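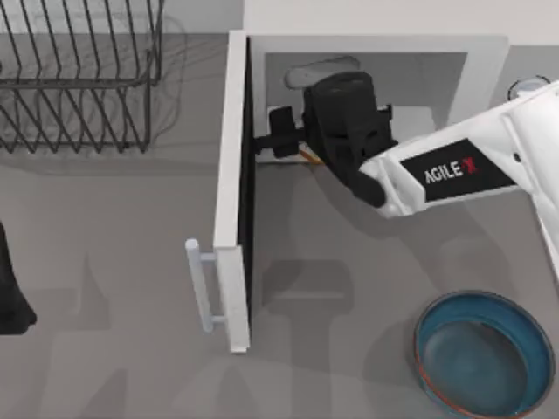 Soup season in Stallenton starts in November and, if you ask me, ends whenever the last jar of beans is gone, so I am still at it in spring. My family likes to point out that normal people have moved on to salad. Normal people have not tasted a white bean soup on its second day, when the broth goes thick and the garlic quits shouting. I keep my beans in a white cabinet, open like the one here, and the open door is how I end up buying more of them. I can see the gap. A gap looks like a shopping list to me.

Start with 14 ounces of dried beans and soak them overnight in far more water than seems polite. The grocer at Nerkoncombe swears by a quick soak of 60 minutes in hot water. I tried it, and chewed for most of an evening.

Drain them, cover with fresh water, and add an onion cut in half, 2 bay leaves and a good pour of olive oil. Simmer until a bean squashes against the roof of your mouth. Salt it near the end, or at the start, depending on which aunt raised you.

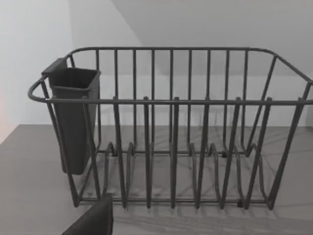
Now for the greens, which everyone in Timton leaves out and then wonders why the soup tastes beige. Use 200 grams of kale, ribs removed, torn up with whatever mood you brought home from work. Wash it twice, because grit is not a seasoning. I don't own a salad spinner, so the leaves get draped over a dark gray wire dish rack like this empty one, and the stems go in a utensil holder like the one at the left end to be chopped for stock. Stir the kale in for the last few minutes, grate cheese over each bowl, and hide one portion behind the milk for tomorrow.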